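Where Robots Learn to Put the Lid Back On

8th March

212 shares | 17 comments

The first thing I learned at the Stostham workshop is that picking up a pot lid is hard. I've done it thousands of times at my own stove without a thought. Put a two-fingered gripper in my hand and ask me to do it slowly and cleanly, and I turn into a toddler with chopsticks.

I loved every minute of it!

The project is called Londia, and its aim is easy to state: teach a robot arm to help out in a kitchen by letting it study people. No one writes out the motion line by line. A person holds the gripper and does the job, the camera on it records what the fingers see, and the learning system gets the whole thing as one example. Then you set the table again and do another.

A good day brings in 80 of them. The lid task alone had reached 93 by lunch on the day I visited, and the team wanted 132 before moving on to the scoop. Each run is short, but the resets eat up the hours — pot here, plate there, everything shifted a little so the system doesn't just memorize one table.

The square markers at the base of the fingers let the software work out how wide the grip is at any moment. The soft pads matter too, and people here will talk about foam for as long as you let them (I let them).

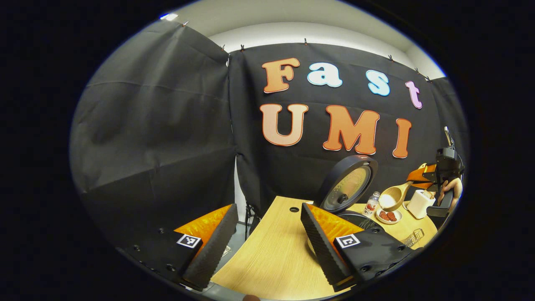
Two grippers at the kitchen table, with the pot, lid and scoop set out for a run.

What surprised me was how much style creeps in. One person comes at a lid from the side, another straight down, and both are fine as long as the lid ends up where it should. Fumbles get sorted into their own folder. Mine filled up quickly.

The sister site in Mornano has been recording since July, mostly with cups and cutlery, and the two groups trade examples every 4 weeks. Their first shared model, nicknamed Tô, can already move a cup to a saucer on a table it has never seen. It is slow, and it pauses in odd places, and I stood there grinning at it anyway.

Next on the list is pouring. They have bought a lot of towels.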